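Two hands, one plate: a morning with the Murkar project 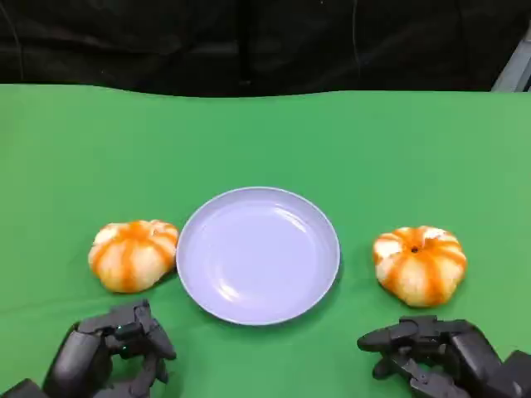 Gaëtan Joly had told me on the phone that I would be bored by the second hour, and that boredom was a pretty good sign the method was doing its job. I wasn't bored! But I see what he meant. The lab at Pristcombe is one long room with a coffee machine at the far end, and most of what goes on in it is people setting small things down on tables and then looking at screens.

I'd come to ask about a result his group posted in April, the one that got passed around a lot (my brother-in-law sent it to me twice). The short version is that a two-handed robot was taught to put things on a plate from only 30 demonstrations, where the group's older approach had needed 500 to do as well. The long version took us most of a pot of coffee.

"People read the thirty and stop reading," he said. "I would like them to read the next paragraph, where I say which thirty."

So which thirty? That's the whole method, as it happens, and they call it Purnorby, after a village where one of the team grew up. In the old way, a person wearing tracking gloves would steer the robot hands through the same job over and over, with the objects dropped wherever they happened to land. You get a big pile of recordings, and a lot of them say the same thing. With Purnorby, the software looks at what it has so far, works out where it's least sure of itself, and asks for that layout next. Pumpkin close to the rim. Pumpkin farther off. Plate nearer the hands.

"It's a bit like a kid learning piano," Joly told me. "You don't play the easy page fifty more times. You go to the bar where the fingers get tangled."

I asked where the fingers get tangled, and he laughed, and then he gave me a real answer. The trouble is mostly in deciding which hand should go. If something is clearly off to the left, the left hand takes it, fine. When it's near the middle, the early versions would start with both hands, slow down, and hover there. He did an impression of it with his own arms over his mug – I wish I had it on tape.

"We called it the doorway problem," he said. "You know, two polite people at a door. After you, no, after you."

The fix was to collect more demonstrations right around the point where the choice flips, and to have the person steering commit early and never change their mind halfway. Twelve of the thirty are like that. He thinks those 12 do most of the work, though he was careful to say they haven't proved it. They'd need to train again with those taken out and replaced by easy ones, and that run is still waiting its turn on the shared computers.

And why pumpkins? I had to ask! Joly says a small one is a lovely awkward shape for a robot finger. It's squat, it has ribs, and you can't grab it the same way from every side. A ball or a block lets the hand get away with being sloppy. The team also used lemons and a set of wooden blocks in the first round, and the blocks turned out to be so easy that they left them out of the main table in the write-up (they're in the appendix, if you care about blocks).

There's a catch, and he brought it up before I did. Everything in the April result was done with the same kind of plate on the same kind of table. When a partner lab at Đoàn tried the trained system on a shallow bowl, it did badly. The hands came in too low and bumped the side.

"That was a sad email," he said. "A useful email, but sad."

They've since gone back and let the software ask for different dishes as well as different positions. He wouldn't give me a number for how that's going. I pushed a little, he offered me more coffee, and I took the hint.

What I kept coming back to on the drive home was how much of this depends on the person in the gloves. Joly did a lot of the early demonstrations himself and says he was terrible at it, all stops and starts, and the robot learned to stop and start right along with him. The better teachers were the ones who moved a touch slower than they wanted to and didn't correct themselves. He's writing up a two-page guide for new people based on that, and he hopes to put it online with the recordings once the bowl work is finished.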